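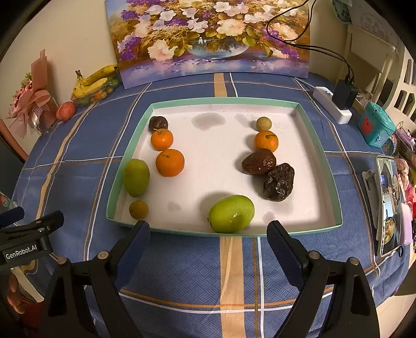

Feb 17, 2025. Dye shed notes, madder and weld, second go at the tan. Trying to get a tan that sits between the first bath and the storebought yarn, and so far all I get is pink or porridge. The color I keep coming back to is the wide tan band on the blue plaid tablecloth, and next to it those thin orange-brown lines, so that's the pair to aim at, one wide and quiet, one thin and warm. Blue I am leaving for later, the vat is not behaving.

Yarn is the Pesto base from Hultow, two ply, the new lot. Feels drier than the January lot and drinks up more water. Scoured it overnight in the enamel pot, rinsed until the water ran clear, still a bit of a sheep smell. Total on the bench before scouring 2,184 grams, after scouring and drying 1,354 of it wound into skeins for this round, the rest bagged and put on the top shelf. Please dont take from the bag, it has not been mordanted.

Mordant: alum, same as last time. No cream of tartar, we ran out and I couldn't see that it did anything for the weld anyway. Brought up slow, held under a simmer for an hour, lid on, left to cool in the pot. One skein floated, pushed it down with the stick twice and then put a plate on it. If that one comes out patchy that's why.

Bath A, walnut hull, weak. Strained through the old pillowcase. Skeins in lukewarm, up to hot, off the heat after forty minutes. Came out a decent beige while wet. Dried it goes gray on one side of the skein and I think that's the iron in the tap water again. Should be using the rain barrel but the barrel is frozen solid.

Bath B, walnut with a spoon of madder. Too much madder. Brick. Nice brick, not what we're after. Label says B, someone can have it for mittens.

Bath C, walnut with the leftover madder from the B strainings, no fresh. This is the closest. Warm without going pink, holds up next to a window. Rinsed twice, still giving off a little color in the second rinse. Want to see it again after a proper wash with soap before I call it.

Bath D, onion skin over a dip of A. Orange-brown, strong. Would do for the thin lines. Went on very fast, the end of the skein that hit the water first is darker by a good step. Next time wet the yarn out for longer, I was in a rush and it only had ten minutes.

Weld: separate pot, chalk added. Bright to the point of rude. A quick pass of the Cokari gray over it might knock it back but I don't want to open another packet for one skein. Parked.

Loom side. Warp is planned at 3,000 ends if we do the full width, which is a lot of threading and I would rather do a narrow sample first. White lines from the bleached cotton, that we already have. Problem with cotton next to this wool is the take up, cotton stays put and the wool pulls in after washing, so the stripes ripple. Last sample you could see it from across the room. Options: wind the cotton on a second beam, or swap it for the undyed wool and live with cream where it should be white. Leaning to the cream. Ask whoever has the second beam before deciding, it might still be missing the brake.

Basket weave for the ground, two over two. Plain weave looked thin and the color went muddy where it crossed. Basket gives bigger spots of each color and they stay clean. Snags more tho.

Zelenák book has a chart for tans that lists walnut by weight of hull dry, and I have been weighing it soaked, so all my ratios from January are off. Have gone back and put a pencil mark next to the bad ones. Did not rewrite them.

pH strips are damp, reading everything as the same green. Need new ones. Also need: cream of tartar, string for tags (the paper ones dissolved in bath B), a thermometer that isn't cracked, another stick.

Pots: big one has a chip in the enamel near the handle, black underneath. Could be where the gray in A is coming from and not the tap at all. Run a blank skein in it with plain water and alum, same time, same heat, and one in the small pot next to it. Do that before any more walnut.

Left on the rack: A, B, C, D, in that order from the door. Fan is on low. C gets cut in half tomorrow, one half soap wash, other half taped in the window for the light test.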